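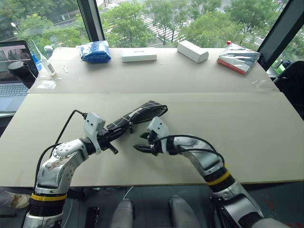 2026-09-20

I've had four messages this month asking whether I still have a job, so I thought I'd write it all down in one go and then just send people the link.

Yes, I still have a job! I'm still at Villden, still on the packing floor, still eating lunch at my bench when I'm supposed to go downstairs. What has changed is what I do between breakfast and lunch, and that's changed quite a lot.

For anyone new, we put together small orders. Somebody buys a thing, we get the thing into its pouch or its box, we check it, it goes out. It's fiddly work and I was quick at it (I was very quick at it, ask anyone). Then in January we were told that the pouches were going to be done by arms, two of them working as a pair, and that a few of us would be trained to look after them. I put my name down mostly out of nosiness.

The whole thing goes by the name of Rudonora, which sounds to me like somebody's great-aunt, and that's how we talk about her. Rudonora's in a mood. Rudonora wants her table cleared.

My mornings used to be all hands. Now they're mostly eyes. I set out the bits, start the run, and then I stand there watching for the moment when a soft thing does what soft things do. Boxes are easy, a box stays the shape of a box. Anything floppy is another story. I can feel when a sleeve has doubled over on itself, I've done it for years without looking, and trying to explain that feeling to the engineers has been the oddest part of the job. One of them asked me how hard I pinch. How hard do I pinch?! I had to go and do it a few times to find out, and I still couldn't tell him.

What I didn't expect was to be tired in a different place. My wrists are lovely. I haven't worn the strap since the spring and I can open jars again. But by three o'clock my head is porridge, because watching something carefully for 30 minutes at a stretch is much harder than doing it. We asked for shorter turns and we got them, so now we swap over and go back to hand packing in between — which I look forward to, and I never thought I'd write that about hand packing.

Not everyone is happy, and I don't want to make out that they are. Nantana Intarasuk, who taught me the job, didn't want anything to do with it. She said she came here to work with her hands and chat, and you can't chat when you're supervising. She's right about the chat. We used to sit across from each other and get through whole television series between us, episode by episode, and now there's one person per table and you're meant to be concentrating. She's moved over to the MacRitchie orders, all done by hand, and I miss her through the mornings.

The money question, which is what my brother really wanted to know: I got a bit more for the training, and the hours are the same. No one on our floor has been let go. Two people left and weren't replaced, though, and I noticed that, and so did everybody else. I've asked what happens when the next one leaves. I was told it was under review. I'll ask again.

Next week I'm showing the late shift how to set up a table, which means I need to write my notes out in something other than my own scribble. If anyone from Troder is reading (I know at least one of you does), I'd love to hear how your lot split the turns, and whether you've found a way of keeping the radio on.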